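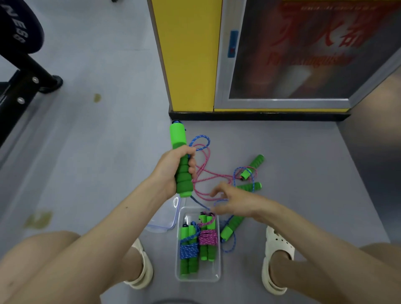 Gemma Horrocks reckons the trick is to fold the rope in half before you start winding, and to leave a good bit spare for tucking in. She's the one who talked me into writing about skipping ropes this week, so I'm giving her the first word.

It's tidy-up time at the Weter hall and I've been roped in (sorry). The skipping club has been going since March, and if you've ever put a few ropes away in a hurry you'll know what comes out next time. A great knotted lump! We lost so much of one session to untangling that the little ones wandered off and started a game of tag instead.

So the club has a new rule as of 5/27/24. Every rope gets wound round its own pair of handles, the end gets tucked through, and the bundles go into clear boxes with lids. The ropes are the ones with the green foam grips, in pink or blue, and they do wind up very nicely once you've got the knack. Mine kept springing open for the first few goes. Gemma's stayed put, and she wasn't shy about mentioning it.

Both handles need to be side by side and level at the top, then you go round the middle with the cord, not too tight, and finish with a small loop you can pull when you want it undone. The braided cord grips itself, so there's no need for elastic bands. We tried those in March and they perished, and I'm still finding bits of them in my coat pocket. 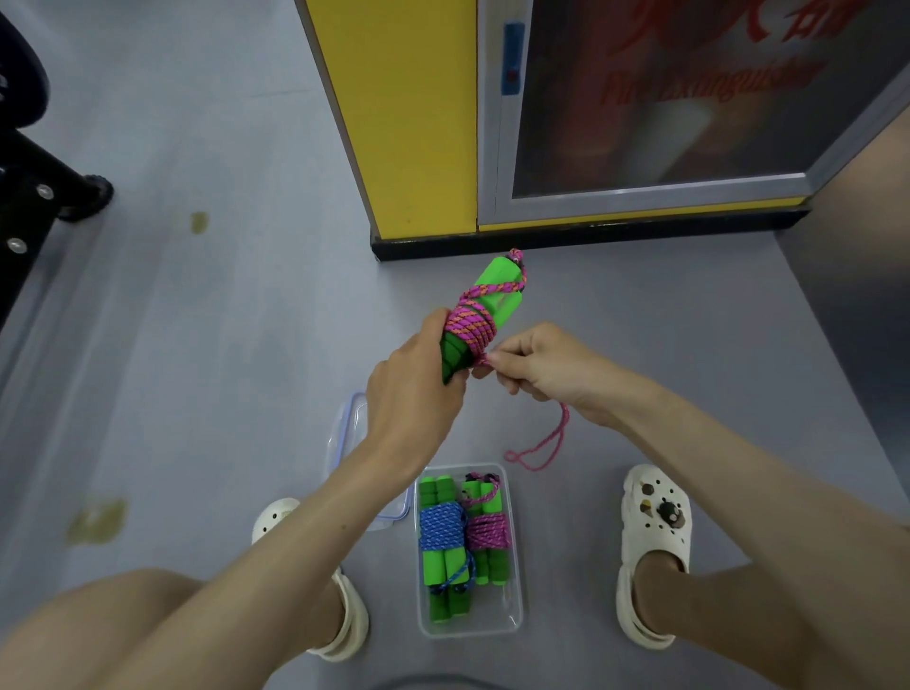

One pink rope nearly wound, two more bundles in the box.

The reason for all this fuss is the sponsored skip, which we're sharing with the Wustden club over the hill. They've got 67 skippers signed up and they're very smug about it. Last time the two clubs managed 3,369 skips between them in one afternoon, and 922 of those came from a single family from Kotel who I'm told practise in the car park. We raised £171 on the door and cake alone, and I'd love to beat that – the money goes towards new mats, as the hall floor is hard on the knees when you trip, and I trip a lot.

If you've got one of our ropes at home, could you bring it back? I know there are a few out there. Wound up would be lovely, but I'll take it in any state, even with the dog's teeth marks in the foam. Leave it in the crate by the kitchen hatch and I'll sort it out when I'm next in.

We could do with more pairs of hands for winding too. It's quite a nice job, you just sit and natter, and there's tea. Wear something you don't mind sitting about in. Gemma will show you the fold-in-half way and I'll show you mine, which takes longer and comes undone.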